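Sorting the play kitchen bits tonight, 1/4. Colander, toaster oven, blue bowl, and a strawberry I'm very fond of. Budget: 30 quid, mostly gone!
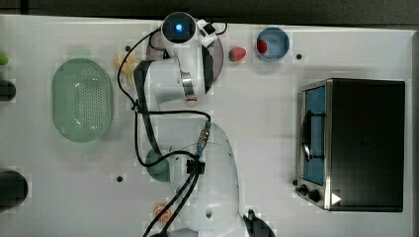 Tineke Geerts: do you keep the fruit in with the plates? Ours ends up everywhere.

2/4. Separate tubs, Tineke! Fruit in one, crockery in the other (well, that's the plan). And then there's the ketchup, plush, with TOMATO KETCHUP stitched on the label. I love it.

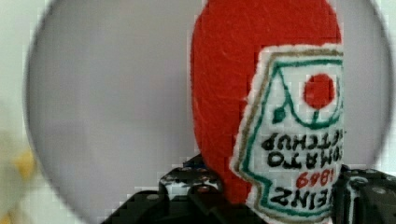

## 3/4

Sauces get their own shelf now.

## 4/4

Tub lids next, I need 6.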